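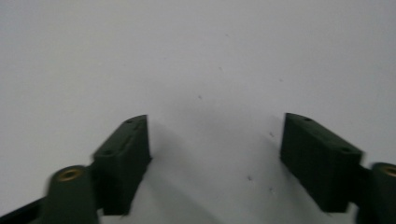
Palorport Gundogs is a small kennel and training school for flushing and retrieving breeds, mostly English Cocker Spaniels, Welsh Springers and Labrador Retrievers. We breed one or two litters a year and spend the rest of our time training dogs that belong to other people. If you come by, you will find an old house, a long barn and a lot of mud from November to April. We like a plain, pale surface where a dog is going to be looked at, and dark olive green for nearly everything else.

**How we started**

The kennel was set up by Vibeke Þrastardóttir, who had worked springers on her uncle's farm and wanted a place with enough rough cover to do it properly. The first dog was a Welsh Springer bitch called Warik, bought as a pet and trained in the evenings. She flushed well, retrieved when she felt like it, and was the mother of our first two litters. Most of our springers still go back to her, and several have her white blaze.

Ronaldo Dagdag joined four years later to run the Labrador side. He had been training retrievers near Urport and brought three of his own dogs with him. He now handles all the water work and most of the steadiness training. Vibeke does the breeding, the puppies and the spaniels.

**The dogs**

Our Cockers are from working lines. They are smaller and lighter in coat than show Cockers, and they need a good deal more to do. A working Cocker left alone in a yard all day will dig, bark or leave. We turn down buyers who are out of the house for long hours, even when they are otherwise good homes.

The Welsh Springers are slower to mature. Many are not ready for a full day in the field until they are past two, and they do not take well to being rushed. They tend to attach themselves to one person. Owners who want a dog that will work for anyone in the family are usually better off with a Labrador.

All breeding dogs have their hips and eyes checked before they are mated, and we will show you the papers for both parents. Bitches have no more than three litters and then stay here or go to a home we know.

**Training**

Dogs can come to us as residents or as day pupils. A resident dog stays for eight weeks and is worked twice a day, in short sessions. Day pupils come with their owners, who do the handling themselves while we watch and correct. We think day training suits most people – the owner usually needs the practice as much as the dog does.

The basic course covers walking to heel, sitting to the whistle, recall, and a simple retrieve on land. After that the breeds go separate ways. Spaniels learn to quarter, hunting side to side in front of the handler and within gun range. Retrievers go on to marked and blind retrieves, then water.

We do not use electric collars, and we do not take dogs under six months for formal work. Younger puppies can come to the early class in the barn, which is mostly recall and getting used to other dogs.

**The grounds**

We have a fenced paddock for beginners, a strip of bramble and gorse for the spaniels, and the use of the pond at Dela Peña, the farm next door. The walk around the whole boundary is 1,731 yards, and resident dogs do it every morning on a lead. The barn is lit and dry, so classes go ahead in bad weather.

The kennel block was rebuilt with heated floors and separate runs. Dogs from the same household can share a run if they already do so at home. Each dog is fed whatever it eats at home, so please bring enough for the stay.

Since opening we have trained more than 800 dogs. Some have gone on to field trials, but most are family dogs that go out a few times a season, and that is the work we are set up for.

**Visiting**

Visits are by appointment, usually after 2 p.m. when the morning work is finished. Please leave your own dog in the car until one of us has come out to meet you. Puppies can be seen from five weeks old, always with their mother.

We keep a waiting list for litters. The next Cocker litter is planned for January, and the next Welsh Springer litter will depend on the results of an eye test.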